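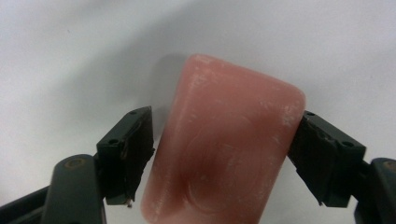
Jan 29, 2024

Soap bench, cold process. Writing this up the same evening for once, so the numbers might even be right.

The big question for January has been soda ash. Clémence Marty and I have been going back and forth over it since the holidays, and she is firmly in the camp that says ash is cosmetic and I should quit fussing and steam it off. She's right that it's cosmetic. But the Trukley shop wants bars with clean tops for their spring shelf, and steaming every loaf with a garment steamer is not how I want to spend my evenings, so here we are with another round of tests.

Recipe stayed put this time. Olive, coconut, a little castor, shea, same as the last few entries. I pulled the palm out before Christmas and I'm not putting it back. Colorant is the rose clay from Tessier, dispersed in a bit of the batch water first and stirred till my wrist hurt. I tried dumping the clay straight into the oils last time and got freckles all the way through, which some people would call rustic. I would call it freckles.

Three small loaves, one change each:

Loaf A: my usual water, poured at light trace, no cover. The control, in other words.

Loaf B: same water, light trace, covered with film right on the surface and then a towel.

Loaf C: water cut down to 38 percent lye concentration, poured a little thicker, film and towel.

Oils and lye solution were both at about 200 grams of "I should have weighed this earlier" when the phone rang, so B got held back a few minutes while I reweighed the oils from scratch. Oils were fine. I'd misread my own handwriting. Note to self (again!) - write the sevens with a bar through them like Clémence does.

C moved fast. I knew the water discount would speed it up, but with the clay in there as well it went from batter to pudding while I was reaching for the spatula. I got it into the mold and banged it on the counter a bunch of times, and there are still going to be air pockets in the corners. If I do this again I want the stick blender out of the pot much sooner and the rest of the mixing done by hand. Fragrance didn't help either. It's the Vekell peony, and their sheet says no acceleration, and I think that sheet was written by somebody with a lot more water in the pot.

Speaking of the Vekell stuff, I like it less than I did. Out of the bottle it's gorgeous, and in the earlier batch it went kind of powdery and flat during the cure, like the inside of an old purse. Clémence says she likes old purses. I'm going to leave the final call on that till these are further along, but I've got half a mind to switch to the geranium blend and tell the shop it's an upgrade.

Notes on the earlier batch, the one poured at the start of the month. Cut fine, no crumbling. Ash on the tops, heavier toward one end of the loaf, which was the end nearest the window. I hadn't thought about that until I was standing at the rack with my coffee, feeling the draft on my neck. So now I have a second suspect, and of course all of today's loaves are in the same drafty spot because that's where the shelf is. Moved them to the closet after an hour. That muddies the test a little, I know, but it muddies all three the same way and I'd rather have sellable soap.

Things I tried on that earlier batch to clean up the tops:

Dry cloth. Smears it around, makes it look worse.

Damp cloth, then air dry. Pretty good! Some of it crept back overnight in the beveled corners.

Planer. Works great and takes the ash off in one pass, but it costs you weight, and these are already close to the line for the label. I have to put the net weight on the wrap and I don't want to come in under once they've lost water.

Steam. Works, yes, fine, Clémence. Leaves the surface tacky for a while and you can't stack anything, and I left a thumbprint in one that I'm now calling mine.

Alcohol spritz right after pouring is next on the list. I've done it before with mixed results and never wrote down how much I sprayed, so those results are worth nothing. This time it gets a number.

pH strips on the earlier batch look normal for soap, and the zap test was uneventful. Lather is better than I was hoping for without the palm. Small bubbles first, then it builds. A little slimy if you leave the bar sitting in water, but that's the olive and people who buy this kind of soap mostly know about soap dishes. I should put a line about it on the card anyway.

Packaging: the Clandus sleeves came and they're too tight. They fit the sample bar I mailed them, and that one had been curing since the fall. A fresher bar is fatter and scuffs the corners going in. Either I cure everything longer before wrapping or I order the next size up, and I can't cure longer and still make the Trukley date. Emailed them tonight asking what a size change does to the price. The print is lovely, for what it's worth, and the pink is much closer to the clay than it looked on my screen.

Equipment gripes, short version. The small scale is drifting again and I don't trust it for lye. Checked it against the big one, and the difference was small but it was there, so all the lye today was done on the big scale in a tall cup. New batteries tomorrow, and if that doesn't fix it it's going in the drawer with the other one. The silicone mold that used to bow in the middle is still bowing, and I've got it wedged between two cookbooks.

To do:

Unmold A and B tomorrow after supper, C in the morning if it'll let go.
Cut at 12 bars per loaf, like the last ones, so I can compare.
Photograph the tops before anybody touches them (me).
Ask Clémence for her notes from when she ran distilled vs. tap. I remember her saying it made no difference, then later saying it did.
Find the draft. Tape over the window frame for now.
Reorder lye, there's enough left for 6 more small loaves.

Closet check before bed: B is in full gel in the middle, nice and dark. C isn't showing anything yet. A looks dull on top already, so I guess that answers that one. Swapped the towel on C for the thick one and shut the door.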